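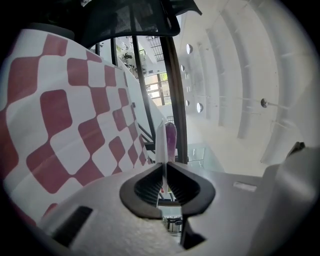 Purple point near the checkered sheet

Home | Forums | Table & Linens | Search

Filed under: Tablecloths, Color

darkasero: Red and white check under purple items. The purple reads stronger on the white squares. Would plain white do better?

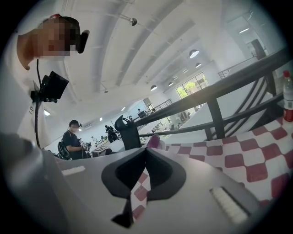 Leonardo Valentini, section moderator

Keep the check. Plain white shows every crease.

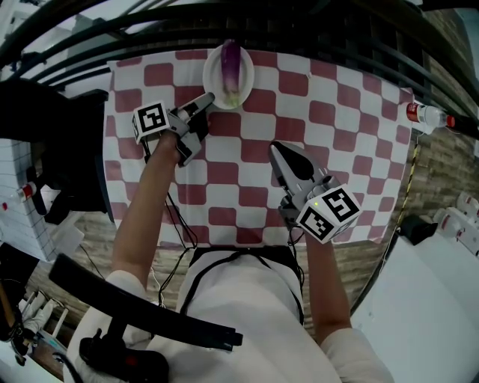

Re: eggplant and plate

piras51: Disagree. The eggplant is on a white plate, so the cloth barely matters. Stand the bottle up or remove it. Red label on red check is too much.

rerkora: The label matches the squares. I would leave it. Ceiling light matters more than cloth color,

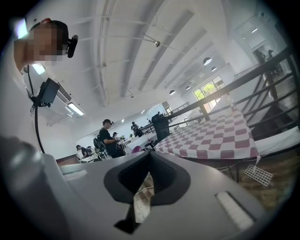

and with a white ceiling you get fill from above anyway. Test both cloths at the same hour.

Recent topics
Ironing check cotton
Plate sizes, 2 settings
Giddale linen sale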